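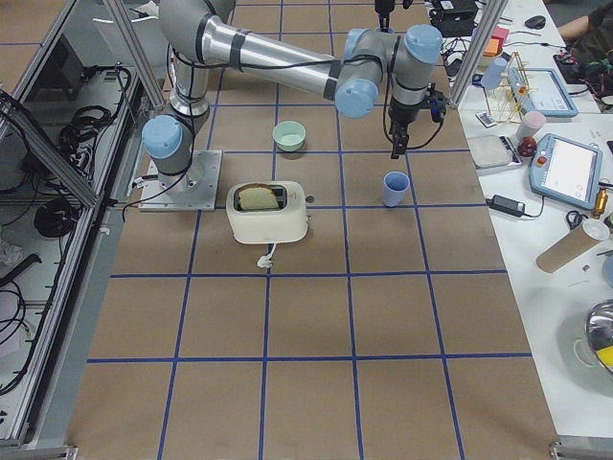 Gendulero, Jul 16, 2023

**Toast going stale on one side -- bread or toaster?**

**crustfirst**
I've been baking the same sandwich loaf since January. 576 grams of dough in a small lidded pan, bread flour, a spoonful of oil, no milk. Fresh, it's fine. Toasted on day two, the outside gets hard before it takes any color, and one face is always darker than the other. I have a two-slot Binusell, nothing fancy. I usually leave it on 3.

Before I buy another toaster I'd like to know if the loaf is the problem. Slices are half an inch. I keep the bread in a paper bag on the counter.

**moth_and_rye**
Paper bag is your problem. Paper is for crusty bread you plan to eat the same day. A soft loaf needs plastic or a box with a lid. By day two yours has lost enough water that the toaster is just finishing the drying.

Also no milk and hardly any sugar means slow browning. Store bread browns fast because there's sugar in it. Try swapping 50 grams of the water for milk and leave everything else alone.

**dial_at_four**
I disagree about the milk. Lean bread toasts fine if the heat is high enough. People set the dial low to be careful and then the slice sits in there for ages drying out. Turn it up and the surface colors before the middle dries. I run mine at 5 for lean bread and 3 for anything with sugar.

**moth_and_rye**
On most cheap toasters the dial is a timer. It doesn't make the elements any hotter. Going from 3 to 5 only leaves the bread in longer.

**dial_at_four**
Fair, but it's still too short at 3. Pale and hard is what you get when you toast twice on a low setting. Crustfirst, are you pushing it down twice?

**crustfirst**
Yes, usually twice. Sometimes I wait a minute in between while I find the butter.

**dial_at_four**
There you go. One long cycle.

**pantry_north**
The uneven side is separate. Some toasters run the center element hotter or cooler than the outside ones, and with only one slice in, it shows more. Look for a one-slice mark next to one of the slots. My old Fisik had a tiny line on the lid and I owned it six years before I noticed. If yours doesn't have a mark, turn the slice around halfway.

And empty the crumb tray. Unplug it first.

**oldstarter**
I'd look at the slicing before any of this. A homemade slice is never the same thickness top to bottom. If the top is thinner it leans against the wires on one side and that side gets dark. I bought a Manurung slicing guide for 30 dollars and didn't expect much from it. My toast evened out the same week. Let the loaf cool all the way before you cut, overnight if you can stand it.

**moth_and_rye**
Thirty dollars is a lot for a slotted box. A long serrated knife and going slowly does the same job.

**oldstarter**
It doesn't for me. I have bad wrists.

**moth_and_rye**
OK, that's a good reason to own one.

**pantry_north**
If you can't get through a loaf in two days, slice it and freeze it the first evening. Toast straight from the freezer and add a little time. Frozen on day one beats counter on day two. Don't put it in the fridge, it goes stale faster there than on the counter.

**dial_at_four**
Agree on the freezer. I keep over half of every loaf in there -- wax paper between the slices or you'll be prying them apart with a butter knife.

**crustfirst**
Update. I baked again yesterday and changed three things, so I know this isn't a proper test. Plastic bag, milk in place of some of the water, and one cycle at 4. Much better. Crisp outside and still soft in the middle. There's no mark on either slot that I can find. One side is still darker, but less so, and my slices do lean. I measured one and it was a good bit thinner at the top.

I'm not buying the guide yet. I'll try a better knife first.

**oldstarter**
Cut with the loaf on its side. The crust doesn't squash as much and it's easier to see if you're going crooked.

**crustfirst**
Will do. Next loaf is Wednesday.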